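August 30, 2019
Small fabrics, bed corner – sorting and handling notes

Continued from the previous page. Purpose is to fix an order of work for the mixed clothing pile before the October inventory. Bed left where it is; moving it costs more time than it saves.

Item list stands at 147 pieces, tagged under Gudora numbering. The old Sokby list had 522 lines, many of them duplicates, and should not be used for lookups. Chie Miyazaki has the only clean copy and will put it in the shared folder.

Observations:

Patterned pieces are slow. With a busy multicolor print the hem is hard to tell from the print, and I twice took a fold for an edge. Plain black cloth has the opposite problem: edge is clear against a light cover, lost against another dark item. Denim is easy to find in any pile and heavy enough to drag its neighbors along when lifted.

Order that worked best was heavy items out first, then plain knits, then small prints. Starting with the small prints put them back under the pile within 3 minutes.

Small patterned piece, bed in view, mask on:

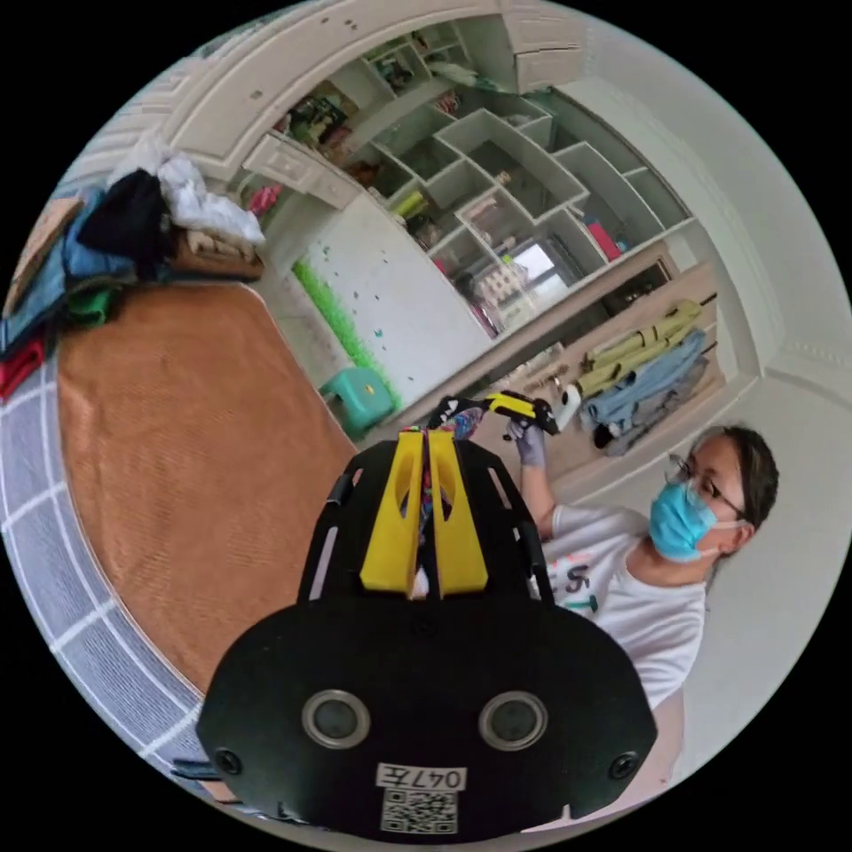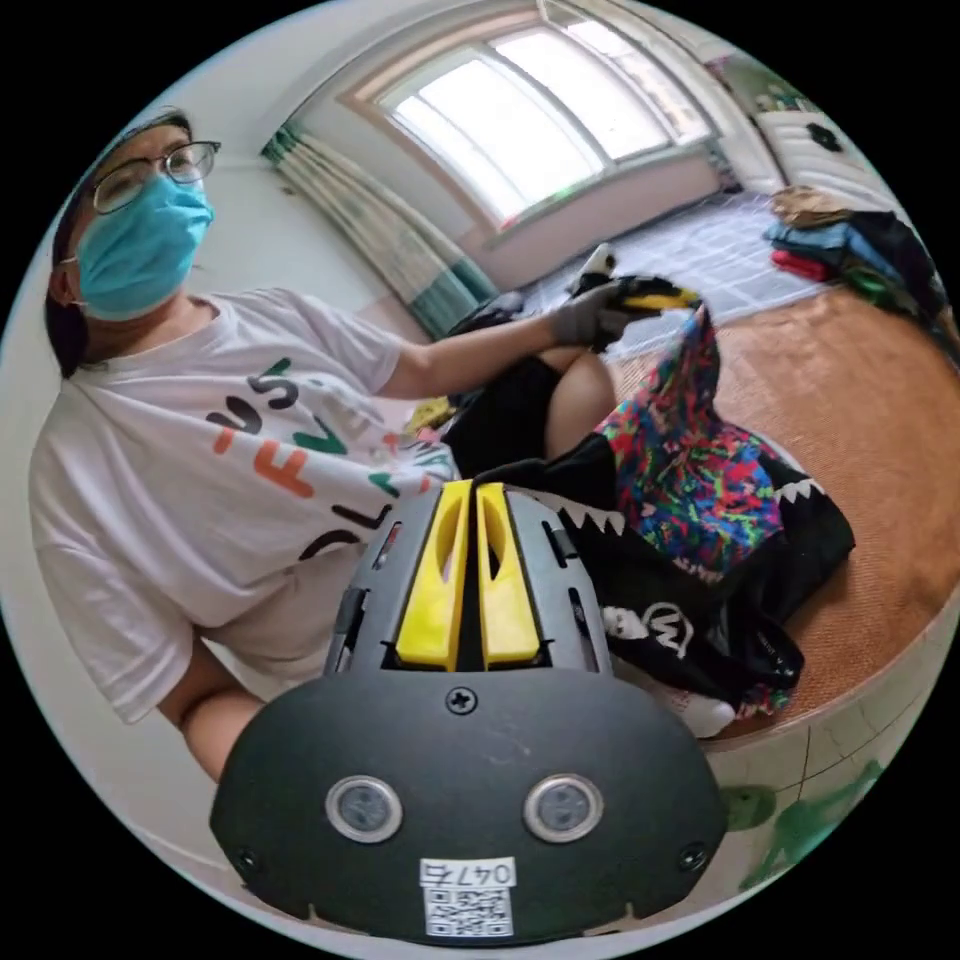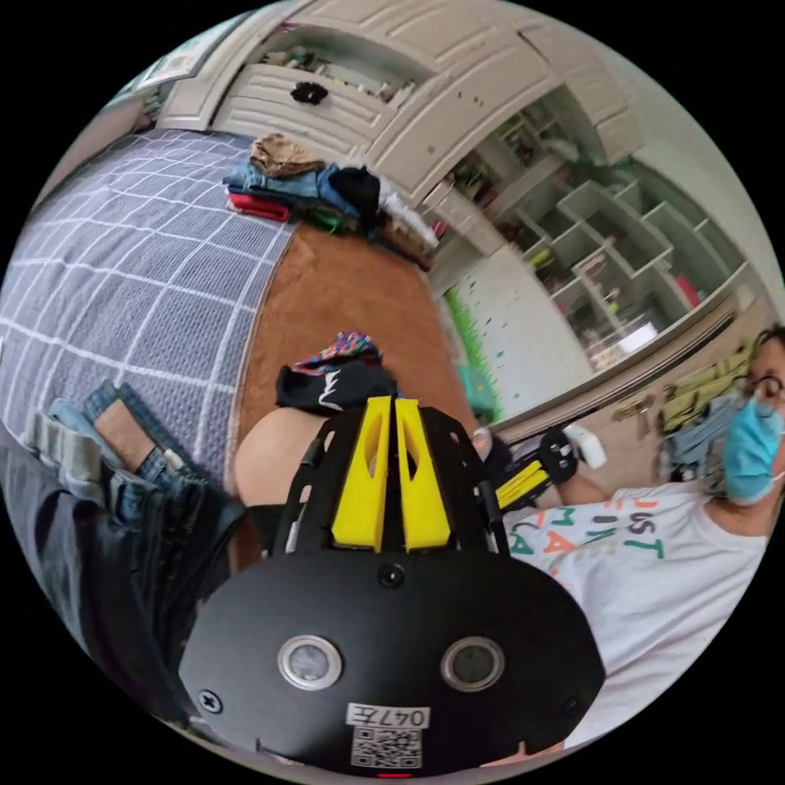

Lifting height matters more than I had assumed. Anything thin should be raised clear of the pile before the second edge is looked for, otherwise the free end catches on whatever is below. For folded items the reverse applies – keep them low and supported or the fold opens.

Bags: plastic and cloth go in separate bins. The Tosimia bins are too deep for small pieces, which end up flat on the bottom. Ikeda trays are better, 8 per shelf, but the labels peel.

To do:
Relabel trays, front face only.
Strike the Sokby duplicates.
Check whether textured covers slow down the thin pieces – suspected, not measured.
Ask Chie about the two tags with the same number.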